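4.2 Getting the permit: how local groups dealt with the city

The Drornia march is the clearest case in our material of a large public gathering put together by people with no party office. The idea came from members of two walking clubs and a veterans' choir, most of whom had voted for the winning list and wanted to be in the capital on the day the new government was sworn in. Vojtěch Bartoš, a retired bus driver, became their contact person after he rang the city's assembly office in November to ask what form he needed. He told us he had expected one form and was sent 9.

Under the Drornia assembly rules, a group must give notice of a march but must also hold a permit if it wants to use the government square. The notice is free and cannot normally be refused. The permit can be, and it is handled by a different office. Bartoš filed the notice first and assumed that the matter was settled. The square had by then been reserved for official seating, and the group was offered the embankment at Stokero, a tram ride away. Several members wanted to withdraw. In the end they accepted the embankment on condition that they could walk past the square before 11 in the morning, when the road closure began.

Our interviews show that the talks over this condition took up most of the group's effort. Letters went back and forth on the width of the column, the use of flags on poles and the parking of coaches. The city wanted a named steward for every coach. The group's replies were drafted by Bartoš and read aloud at club meetings before they were sent, so that members who disliked the tone could say so.

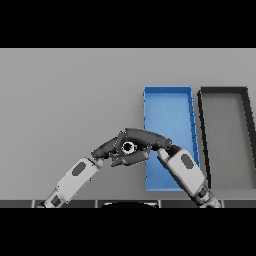
Figure 3

The police took a separate line. Their liaison officer dealt with Bartoš by telephone and asked mainly about a counter-march announced by the student group Dodarus. Both sides had been given the same meeting point at Paulík, apparently through an error in the assembly office. When Bartoš learned of it he wrote to Dodarus directly, and the two groups agreed on separate streets without the city's help. Dodarus members we spoke to described the exchange as polite and short. The assembly office later issued both permits with the agreed streets written in.

Two points follow for the wider argument. First, the winning party played almost no part. Its regional branch answered one of the group's letters, with a general wish for good weather, and offered no money or legal advice. Earlier studies of inauguration crowds have tended to treat them as the work of campaign staff, and this case does not fit that account. Second, the people who did the work had learned it elsewhere. Bartoš had booked coaches and rest stops for the walking clubs over 11 years, and he used the same lists for the march. His political views were well known among his friends, but when they explained why they had chosen him they spoke of the coaches.

The cases in section 4.3 concern groups that were refused a permit and gathered anyway.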